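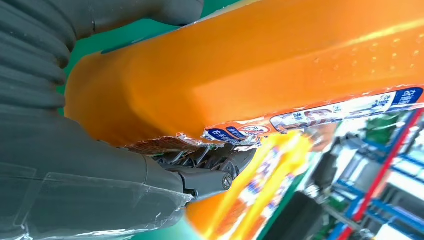 Groen Flat-Sided Bottle, Orange, 2000 ml
Item no. 551
Sold in cartons of 10

A large bottle in bright orange plastic for refill stations, cleaning closets and anywhere else that several liquids share one shelf. The long flat side takes a label strip, and part of the surface has small raised dots molded into it. It belongs to the Groen range and can be ordered by the carton or the pallet.

Why orange

Most of our customers buy by color. A school may keep floor cleaner in one color, glass cleaner in another and dish soap in a third, so that the evening crew can pick up the right bottle without reading anything. Orange is our best seller for this. It stands out against stainless steel shelving and white tile. Small shade differences between production runs are normal. If you need every bottle to match, order the full quantity at one time and put "single run" in the comments field.

Labels

The label area is a long strip. You can order the bottles blank and apply your own labels, or have us print and apply them before shipping. We print in full color on white stock.

For printed orders, send your artwork as a PDF with fonts embedded. We can set text in any language, including Chinese and Japanese, as long as the characters are in the file. Jui-lin Wei checks all Chinese copy before it goes to press and will write back if something looks wrong. You will get a proof by email, and printing starts after you approve it. Printed orders ship 17 working days after approval.

If you are labeling the bottles yourself, wipe the flat side with a dry cloth first and press from the middle of the strip out to the ends. Leave the labels overnight before filling.

Details

Color: orange
Material: plastic
Nominal capacity: 2000 ml
Label: blank or printed
Carton quantity: 10
Closures: ordered separately, see below

Closures

Bottles in this listing come without closures. The Zinell screw cap and the Zinell measuring cap both fit item 551. Pumps from the older Kasell line do not fit, even though the necks look alike – please don't force them. If you have a drawer of Kasell pumps to use up, call us and we will tell you which bottles they belong to.

Filling and storage

Suitable for liquid soap, laundry liquid and most water-based household cleaners. Do not use it for solvents, fuel or food. When you are not sure about a product, ask for two sample bottles and fill them a few weeks before you place the full order.

Keep filled bottles upright and out of direct sun. Empty bottles can stay in their cartons. Stack cartons no more than five high.

For washing, use warm water and a soft brush. We don't recommend the dishwasher. Strong scrubbing pads will dull the surface and lift the edges of the label.

Ordering

The minimum order is one carton for blank bottles and six cartons for printed ones. Stock orders placed before noon leave the same day, Monday through Friday. Pallet orders go out on Thursday only.

Samples are free, and you pay the shipping. Please tell us whether you want a blank sample or one with a label on it, as we keep both.

Returns

Unused blank bottles can be returned in full cartons. Printed bottles can't be returned unless the print differs from the approved proof. Report transport damage within two days of delivery and keep the outer carton.

Contact

Sales and samples: Els Van Wijk
Artwork and proofs: Roel Claeys
Pallet orders and delivery times: Pieter Hermans

The warehouse is closed for the last two weeks of July. Orders received during that time are handled in the order they came in.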